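Can a robot do my chores yet? Your questions, my answers

I get a lot of email about this, and a fair bit of it is the same eight or nine questions in different hats. So I've put the answers on one page. I'm not an engineer. I spent years running a small packing floor at Haworth, I now write about home and workshop gadgets, and I pester people who build these things until they let me in to watch. If I've got something wrong, write and tell me (people do!).

Last tidied up in August.

So, can I buy a robot that tidies the house?

No. You can buy one that hoovers, one that mops, one that mows and one that cleans windows in a slightly nerve-racking way. Each of those does a single job on a flat surface. A machine that walks or rolls into your living room, sees the mess and deals with it is not something you can order and be happy with. There are demos, and some of them are lovely, but I wouldn't clear a cupboard for one.

Why is picking things up so hard? My toddler can do it.

Your toddler is a marvel, that's why. Think what goes into lifting a mug. You know where it is, which way the handle points, how heavy it'll be and how hard to squeeze, and you've sorted all of that before your arm has moved. If it slips you feel it slip. Most robot hands are two fingers that open and close, and plenty of them can't feel much at all. They rely on the camera, and the camera gets fooled by shiny things, clear things, black things on black tables and anything partly hidden behind something else.

What does "picking up one small thing" look like from the robot's side?
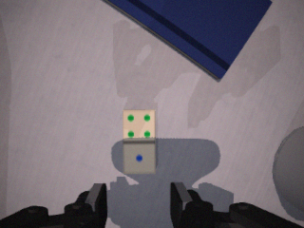 I'm a big fan of game pieces as a test, because they're the sort of thing you really do find all over a family table. They're small, they're fiddly and they come in sets where the markings matter. It's also where you see how much trouble plain old light can cause. The domino-like block between those fingertips and the blue thing at the top has four green pips on its bright end and one blue pip on the end in shadow, and the two ends hardly look the same colour. You and I see one block straight away. A computer has to learn that a hard dark line across something isn't always the place where the something stops. And a robot brings its own shadow along to every job, so the light changes just as it's getting close, which is a rotten arrangement when you think about it.

Is that real or a computer picture?

Computer picture, and so is the other one further down. An awful lot of robot practice happens in simulation now. You build a pretend table with a pretend arm, and let the software have a go. If it knocks everything on the floor, you press reset and off it goes again. Fraser Gillies, who works on the grasping side at Flesatis, told me his team ran 2,568 simulated pick-ups before they let the real arm try a single one. I asked how the real arm did. He said "worse" and went to put the kettle on.

Why would it do worse? Surely practice is practice?

Well, sort of. A simulated table is never greasy. Nothing on it has a bent corner or a bit of jam on the back. The friction is whatever number somebody typed in, and the real world doesn't look the number up first. The trick people use is to shuffle everything between goes – different lighting, different colours, different positions – so the software doesn't get too comfy with one version of events. It helps a great deal. It doesn't close the gap altogether, and everyone I've spoken to says the last bit is the slow bit.

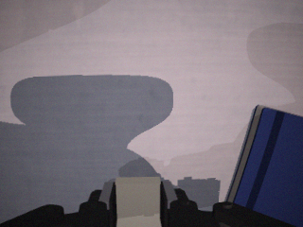
The other half of it is seeing past your own hand. When you reach for something, you've got two eyes up high and a neck to move them about. A camera mounted near the gripper gets a super view right until the moment that matters, and then the fingers can start getting in the way of the thing they've come for. Some teams add a second camera off to the side. Some teach the arm to stop, have a look and then carry on. Both work, and both cost you something, either money or time.

How fast are they?

Slower than you, at most of what I've watched. At the Bileo workshop I timed an arm putting mixed bits and pieces away into trays. It took 322 seconds to finish a tray I could have done while talking on the phone. Trevor Goodall, who runs the floor there, wasn't bothered in the slightest. His view is that it can have the whole night if it likes, as long as the trays are full when he unlocks at half six. I think that's a good way to look at it, and for a workshop I agree with him. At home I'm less sure. I don't fancy lying in bed listening to something sort the cutlery.

What about factories? I thought robots had taken over there ages ago.

They have, for jobs where the same part turns up in the same place facing the same way. Welding, stacking, moving boxes from A to B, all that. Give a modern arm a steady supply of identical parts and it will show you up before lunch. What's still mostly done by people is the awkward stuff: tangled cables, floppy bags, a bin of odd fittings all jumbled together. When I was at Haworth we packed 600 orders on a decent shift and hardly any two were alike. I'd have loved a machine for the boxes. I wouldn't have trusted one with the tissue paper.

If one fails now and again, does it matter?

Depends on the chore! Say it does a job properly 95 times out of 100. That sounds brilliant until you think about how many little jobs there are in clearing one table. Every cup, every spoon, every stray crayon is another go at getting it wrong. With crayons, who cares. With your gran's teapot you'd care very much. When somebody quotes you a success rate, ask what happened in the goes that didn't work, and whether a person had to step in and sort it out. A robot that notices it has missed and tries again is worth far more to me than one that's a bit more accurate but carries on merrily with nothing in its hand.

Which chores will come first, do you think?

My guess (and it is only a guess) is putting away hard, solid objects that don't mind being dropped. Toys into a box, tins onto a shelf, that kind of thing. Loading a dishwasher might follow, although dirty plates are slippery and everyone's rack is different. Laundry will be a while. Folding has come on hugely, I'll give it that, but finding the other sock inside a duvet cover is a different sport. Making beds, I've no idea. I can barely do it myself.

Should I hold off buying a robot hoover and wait for something cleverer?

No, get the hoover. They're properly useful now, and if you wait for the clever one you'll have a lot of crumbs in the meantime. Just pick your cables up off the floor first. I didn't, and I lost a phone charger.

Would you have one of these arms at home?

In the garage, yes, tomorrow. I'd have it sorting screws. In the kitchen, not yet – I'd want to know what it does when the cat jumps up, and I've not had an answer I liked from anyone.

You mentioned the Nevier trial in the newsletter. When can we read about it?

When I've been! They've said I can visit once the second arm is in, and I'm taking a bag of my own clutter so that they can't practise on it beforehand. If there's something from your own kitchen drawer you'd like me to try, send me a note through the contact form and I'll see if it fits in the bag.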